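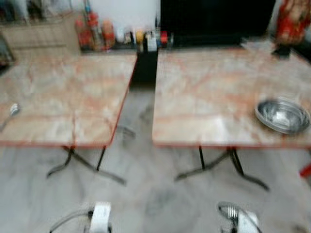 Speaker notes: Sizing tables and aisles in small lunchrooms

Slide 1. Scope
Seating layout for staff lunchrooms under 100 seats. Source material is the Brerby refit plus the two follow-up sites, Flalberg and Livier. No kitchen equipment in this talk. Questions on ventilation go to the afternoon session.

Slide 2. Terms
Seat count: chairs that can be occupied at once with every aisle open.
Turn: one person sitting down, eating and leaving.
Dead gap: space between two tables too narrow to walk through and too wide to pass a tray across.
Say "dead gap" slowly. It comes back on slides 4 and 6.

Slide 3. Brerby before the refit
56 seats on the drawing. Long tables fixed to the floor, one entrance, queue crossing the main aisle. Staff on the late break ate at their desks. The drawing counted the seats against the back wall, which could not be reached once the row in front was full. 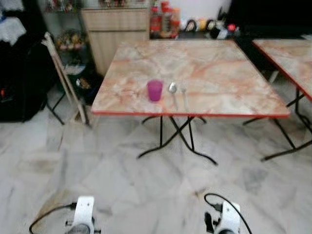
The refit kept the same floor area. Fixed tables were replaced with small square ones, set singly or in pairs. Seat count on paper went down. Turns per lunch period went up to 207, measured at the door over one week in December.

Slide 4. Aisles
Draw the aisle first, then place tables in what remains. Measure with chairs pulled out. At Flalberg the plan was measured with chairs pushed in and the side aisle closed as soon as people sat. Pause for the plan drawing. Point out the two dead gaps by the window.

Slide 5. Pairs versus singles
Parties of one and two made up most turns at all three sites. Singles suit them. Pairs should be pushed fully together or separated by a full aisle.

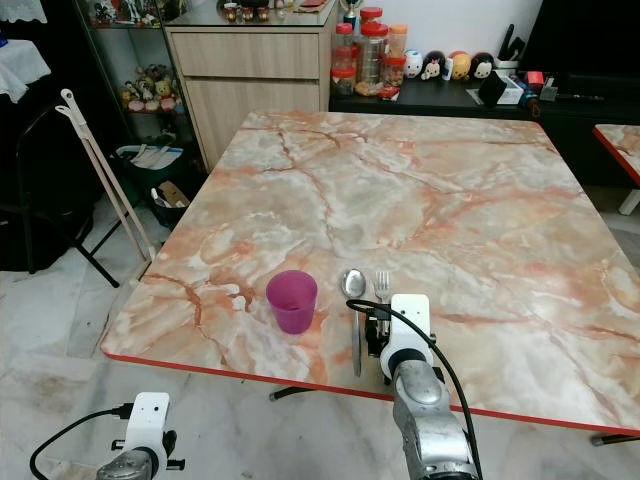 Livier went further and left all pairs apart, then had groups of six dragging furniture at noon. Their floor plan now has tape marks for both positions. Skip the cost table if running late; the only figure needed is the 2000 set aside for floor repair.

Slide 6. Checklist
Walk the route from door to farthest seat carrying a tray.
Repeat with every chair out.
Mark dead gaps on the plan.
Recount seats.

Slide 7. Contact and handout
Handout is the Szewczyk layout sheet, revised April 2026. Copies by the door.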